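Home | Bikes | Parts | Riding Park | Jobs | Contact

Test Riders Wanted for Our Youth and Trail Bikes

Posted 12/13/19 by Ataahua Whitcombe

41 shares | 6 comments

We're looking for four new test riders to join us at Komitz, and if you love small off-road bikes as much as we do, please keep reading! We build youth and trail bikes in Clommont, a short walk from the old rail yard, and our practice track is right behind the workshop. You can roll a bike out the back door and be on dirt before your gloves are done up.

The bikes you'd be riding are the new Biltau line. There's a small frame for kids who are just getting started and a taller one for teens and lighter adults. Testing for the small one is mostly done by our younger family riders, so this call is for the taller bike. We want people who can ride it hard, ride it slow, ride it badly on purpose, and then come back in and tell us what they felt.

You don't need to be a racer. Two of our best testers never raced at all. One learned on a farm and the other took up riding at 40, and both of them can tell you when a fork is one click off. What matters to us is that you ride often, that you're comfortable on loose ground and short hills, and that you can put what the bike is doing into words. "It pushes wide in the second corner when I'm off the gas" is a wonderful sentence and we could listen to that kind of thing all day.

A normal session runs half a day. You'll get a bike and a short list of things to try, maybe a new brake lever or a different rear spring, and you'll ride 10 laps on each setup. After every set you sit down with one of our mechanics and talk it over. Then the bike gets changed and you go again. Some days the change is tiny and you'll wonder if we did anything at all (sometimes we didn't, and that's part of the test).

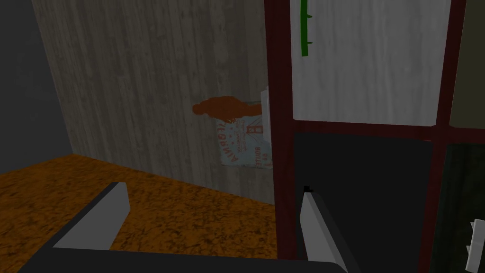 We also need riders for cold starts, which means an early morning and a lot of kicking. The Biltau has both an electric and a kick start, and we want to hear from people with strong legs and people without. If you're on the shorter side, please apply! Seat height is the thing we argue over most in the workshop and we don't have enough smaller adults in the group.

What we'd like from you:

- Age 18 or over
- At least 2 years of regular off-road riding
- Weight under 180 pounds with gear on, the top of the range for this bike
- Your own helmet, boots and goggles in good shape (we can lend body armor and knee guards)
- A way to get to Clommont with your gear

What you'll get from us is hourly pay for the whole session, including the talking part, plus lunch and fuel money if you live outside town. We cover you under our rider insurance while you're on our track. After your fourth session you can also buy parts and bikes at the staff price — handy if you have kids who ride.

The lead mechanic on this project is Sivakumar. He's patient, he's picky about chains, and he reads every rider note himself. You'll be working with him more than with anyone else, so expect plenty of questions about clutch feel.

To apply, send us a short note about the bikes you've ridden and where you ride now. A page is plenty. Add one thing you'd change on your current bike and why — we read that part first. You can use the form on our Contact page or drop a letter at the front desk in Clommont. If it looks like a good match we'll invite you out for a paid trial session. Testing carries on through August, so if you can't start right away, tell us when you can.

Ataahua Whitcombe
Rider program, Komitz

Share this | 6 comments | Back to Jobs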